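Service Robotics, Unit 7: Can machines do the chores yet?
Nyokabi Mutiso, 1 May 2021

This site uses cookies to remember your reading position. Accept / Settings

Unit 6 ended with floors. Vacuuming and mowing were handed to machines first, and the reason is worth writing down: the robot only has to cover an area. It does not have to pick anything up. Once a chore involves grasping, moving and setting down a particular object, progress slows sharply.

Tidying shoes is our case for this unit. A person does it half asleep. For a machine it breaks into several problems. It must find both shoes, work out which way each one points, choose a place to grip, turn the shoe and put it on a shelf beside its partner. Shoes bend, and laces get between the fingers. A grip that suits a stiff boot may crush a canvas upper.

One way to get training data is to leave the robot arm out. A person holds the grippers and does the chore, and the recorded motion is used later to train a controller. The person supplies the judgment, so the data shows what a good attempt looks like with the same kind of fingers the robot will have.
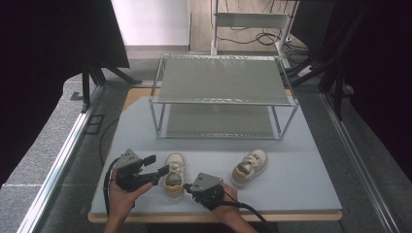
Fig. 7.1. Hand-held grippers and two children's sneakers, with a two-tier rack behind.

Note that the two shoes do not lie the same way. A program that repeats one fixed motion will handle one of them at best.

Now compare the shop floor. In the Dukthorpe exercise, a packing cell handles 700 cartons per shift. The cartons arrive at a known spot, facing a known way, and the cell needs 2 fixed motions. Homes offer neither condition. Teguh Pattinasarany's guest lecture in July will cover mixed-parts bins, which fall somewhere in between.

So the answer for now is "some chores, in some rooms, with someone nearby." Be careful with demonstration videos – ask how many attempts were made and who reset the objects.

For next time: choose a chore you do at home and write it out in 12 steps or fewer. Mark each step that needs touch as well as sight.

Contact: Nyokabi Mutiso, course office | Back to top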